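Keeping the river honest: a morning with Melilness's water watchers

The first thing you notice about the woman who runs the Melilness river survey is how fast she walks. We met at the footbridge below the old Gasser mill at seven in the morning, and by ten past she was already knee-deep in the water, holding up a dripping net and grinning.

"Look at that! Mayflies, loads of them," she called up the bank. "You would not have found a single one on this stretch when I was a kid."

She grew up two streets from the river and remembers it well. In 1983, the year she started school, the Gasser dye works was still running, and the children used to bet on what color the water would be on the way home. "Orange was common. Green was a treat," she says. "We thought every river did that."

The works closed, the pipes were capped, and for a long time the river was simply left alone. She went off to study biology, taught high school in another state, and came back when her parents got older. What she found surprised her. There were kingfishers by the weir. Boys were catching trout near the bus station.

"I kept asking people how it had happened and how clean it was now, and I got a shrug every time. So I bought a net and a notebook."

The survey now covers 50 sites between the reservoir at Kandeck and the tidal mud at Prustgate. Each one gets a visit in spring and another in September, and each visit goes the same way: kick up the gravel for two minutes, tip the net into a tray, sort what's in there, write it down, fill the bottles, move on. The September round has just finished, and she is delighted with it.

"Prustgate had stonefly nymphs. Stoneflies! They're so fussy about oxygen, they sulk at the slightest thing. I rang my sister from the riverbank and she had no idea what I was talking about, bless her."

I ask if it ever gets boring. She looks at me as if I'd asked whether lunch gets boring. "You never tip out the same tray twice. And the people are great, we get retired plumbers, students, a whole family who come down with their own tiny waders. One of the kids is six and knows her caddis cases better than I do."

The bottles are the quieter half of the job. They ride back to town in a cooler and are tested for phosphate and nitrate, the two things that creep up when fields drain into the water after heavy rain.

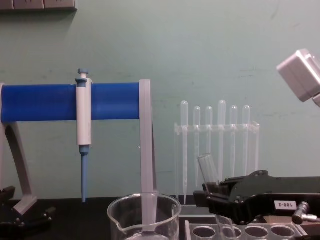
"I used to think of the numbers as homework," she says. "Then one winter the phosphate jumped at three sites in a row, all below the same culvert. We walked up it with flashlights and found a cracked drain. The town fixed it by Easter. After that I loved the numbers."

She has 900 records in her files now, the early ones in pencil and a bit warped. Next year she wants to add the side streams above Kandeck, where the banks are steep and the brambles are worse. She has already bought thicker gloves.

Before I go she makes me take a turn with the net. I get some gravel, a leaf and one very annoyed freshwater shrimp, and she is as pleased as if I'd landed a salmon. "Put him back where you found him," she says, already halfway to the next site.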